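Furkau Task Planner
Planning and supervision software for tabletop manipulation

Overview

Furkau Task Planner is a software package for research groups and integrators who operate robot arms at a shared work table. It receives a goal stated in plain terms, divides it into individual arm movements, and supervises each movement until the goal has been met or an operator steps in. The package is developed and maintained by Dristmont and is supplied with a site license.

The planner runs on a standard workstation placed next to the arm controller. It does not replace the safety functions of the arm, and all speed and force limits set in the controller remain in effect at all times. Where the planner and the controller disagree on a limit, the lower value applies.

How a task is handled

A task begins with a written goal, such as "put the flowers in the vase." The perception module labels the objects on the table and estimates the position and orientation of each. The planning module then selects a grasp, a path and a release pose. Objects that play no part in the goal are kept in the model as obstacles, so that the arm and whatever it is carrying can be routed clear of them.

Long and flexible items receive separate treatment. A bunch of stems does not behave like a block, and its outline may change once it has been lifted. For this reason the planner measures the held item again after the grasp and before the approach to the target. If the new outline no longer fits the planned path, the path is computed again from the current pose.
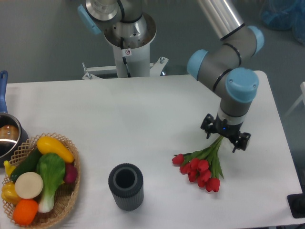

Placement task: red tulips held in the two-finger gripper beside the ribbed vase.

Orientation is the main difficulty in a placement of this type. The stems must enter the opening first, and a bouquet held with its blooms downward must be turned before it is lowered. The planner treats the turn as a step of its own, with its own clearance check, and will not begin the descent until the stem ends are in line with the rim. Operators may view the proposed turn in the preview window and accept it, reject it or ask for another.

Perception module

The perception module accepts color and depth images from one or more cameras. Each object is stored with a label, an outline and a confidence score. Items that overlap, such as produce in a basket, may be stored as a group until one of them is needed for a task. Objects that are only partly in view are marked as incomplete, and the planner adds a wider margin to them.

The object library supplied with release 3 contains 443 household and kitchen items. Sites may add their own items with the labeling tool, which is included in the license.

Supervision and logging

Every task produces a log containing the goal, the planned steps, the camera images and the joint positions. Logs can be replayed at full or reduced speed. A single log holds up to 4000 events – longer tasks are divided into numbered parts and joined again on replay.

When a step fails, the planner stops the arm, records the state of the table and offers the operator a choice of retry, skip or manual control. The number of automatic retries is set by the site administrator. The default setting is zero.

Technical summary

Current release: 3
Object library: 443 items
Events per log: 4000
Planning time limit per step: 300 milliseconds, adjustable
Supported tools: two-finger grippers and suction tools
Number of arms: one active arm per license; further arms may be entered as fixed obstacles
Interfaces: graphical console, command line, Python
Optional modules: Verberg calibration tool, Goossens log viewer

Licensing and support

Site licenses are issued for a term of one year and cover all workstations at a single address. Updates within a release are included. Sites that hold a license for release 2 may continue to use it until the end of March and may move to release 3 without charge during that period. Log files from release 2 can be opened in release 3 – files written by release 3 cannot be opened in earlier versions.

Installation support is provided remotely. On-site training is available on request and covers camera calibration, goal writing and recovery from failed steps. Requests for training or for an evaluation copy should be addressed to Mirjam Nijs, Product Coordination, Dristmont, and should state the arm model, the controller version and the type of gripper in use.

Page last revised: Sep 30, 2025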